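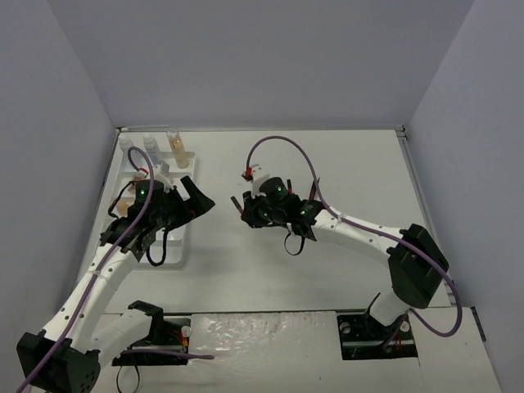

Abb. 1: Tischfläche mit zwei Roboterarmen und weißer Kunststoffschale

Startseite Studium Lehrmaterial Kontakt

22. Dezember 2024
Orysia Tymoshchuk

Sport als Aufführung, Handreichung zur Sitzung 6: Der Aufbau eines Wrestling-Kampfes

Gegenstand der Sitzung ist die innere Gliederung des Einzelkampfes im professionellen Wrestling. Die Kenntnis der Grundbegriffe aus der vorangegangenen Sitzung (Face, Heel, Kayfabe, Booking) wird vorausgesetzt.

1. Eröffnung
Der Kampf beginnt in der Regel mit dem Collar-and-Elbow-Tie-up, einem beidseitigen Griff an Nacken und Ellenbogen. Die Eröffnung legt das Kräfteverhältnis fest und führt Motive ein, auf die später zurückgegriffen wird. Der Face behält in diesem Abschnitt meist die Oberhand (in der Literatur: Shine).

2. Unterbrechung und Heat
Der Übergang erfolgt durch einen Regelverstoß oder einen Fehler des Face. Im anschließenden Heat kontrolliert der Heel das Geschehen. Das Tempo sinkt, Haltegriffe überwiegen. Kurze Gegenwehr, sogenannte Hope Spots, hält die Erwartung des Publikums aufrecht. Zu beachten ist, dass der Haltegriff auch der Verständigung zwischen den Beteiligten dient.

3. Comeback und Schluss
Das Comeback kehrt das Kräfteverhältnis um. Die Schlussphase arbeitet mit Beinahe-Pinfalls (False Finishes), deren Wirkung davon abhängt, ob die verwendete Aktion zuvor bereits Kämpfe beendet hat.

4. Fallbeispiel Bostenville
Der Auswertung liegt das Korpus Sawatzky zugrunde. Es umfasst 367 Einzelkämpfe aus der Veranstaltungsreihe von Bostenville. In 113 Fällen endet der Kampf durch Aufgabe, Disqualifikation oder Auszählen, in den übrigen durch Pinfall. Besprochen wird der Titelkampf Anselmo Guerra gegen Laurier Campbell aus dem August. Der Heat nimmt hier nahezu die Hälfte der Kampfzeit ein; Guerra verzichtet bis zum Comeback auf jede Aktion vom obersten Seil. Campbell spricht im Verlauf mehrfach das Publikum an, was die Grenze zwischen Kampf und Promo verwischt.

Abweichend verfährt der Rückkampf in Dollholm. Eine Eröffnung im Sinne von Abschnitt 1 fehlt, da Campbell bereits während des Einmarsches angreift. Es ist zu diskutieren, ob das Schema dann noch trägt oder ob der erste Kampf als Eröffnung des zweiten gelesen werden muss.

5. Aufgaben zur Vorbereitung
a) Erstellen Sie für einen der beiden Kämpfe ein Ablaufprotokoll mit Zeitangaben (höchstens 2 Seiten).
b) Bestimmen Sie die Hope Spots und begründen Sie Ihre Abgrenzung zum Comeback.
c) Lesen Sie den Aufsatz von Colleen Fraser zur Rolle des Ringrichters im Reader.

Die Protokolle sind vor der Sitzung im Sekretariat abzugeben.

Weitere Materialien
Sitzung 5: Grundbegriffe und Rollenfächer
Sitzung 7: Tag Team und Mehrpersonenkampf
Der Kommentar als Erzählinstanz
Hinweise zur Hausarbeit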